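Search this blog
Search
Last updated: 24 December 2023

Posted 24 December 2023 by the Coman kitchen blog

So the gripper budget is gone! I said in my last post that I'd keep the whole spend for this round under 649 dollars, not counting the arm (the arm was paid for ages ago and I refuse to think about it), and I've now put 454 of that into one pair of fingers and the mounting plate from Imirby. That's a lot of money for two bits of black plastic and some screws. I went back and forth on it for weeks, with the cart open in one tab and the cheaper Paltlow set in another.

What swung it was plates. Cups are easy, any old fingers will pick up a cup. A plate lying flat on a counter is a miserable thing to grab because there's so little edge to get hold of, and dishes are the whole reason I started this project. The Paltlow fingers are stubby and blunt, and the Imirby ones come to a point, so I figured a point had a better chance of getting in next to a rim. I also like that I can swap the pads without replacing the finger. A spare set of pads is 30 dollars, so I'm counting one of those in the total as well.

If you're planning something like this, please budget for the boring stuff! I forgot the dish rack completely the first time I wrote my list. You want one with proper slots and dividers, and you want a few plates in different colors so you can tell at a glance which one went where. I bought six plates at the thrift store in Stultolville and I expect to be buying more. The white one is my favorite for practice, even though it's the plainest of the lot.

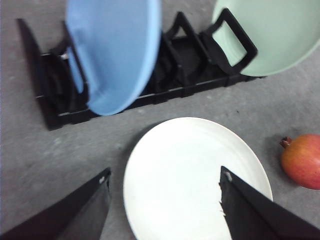 What's left to buy

That leaves me 165 dollars, and here's how I think it'll go:

- A better light for the counter. The rack throws a dark shadow and I'd like to soften it.
- A second dish rack, the same model, before the store stops carrying it.
- More fruit (okay, that's groceries, but the pomegranate has been sitting out with the plates and I do keep buying things to see if the fingers could manage them).
- Some kind of grippy mat, maybe. I'm not sold on it yet.

Whatever I don't spend rolls over to March, when I want to look at a new wrist camera. I've already started a list for that one and it's getting out of hand, so if you've bought one lately and liked it, leave me a comment with what you paid, shipping included.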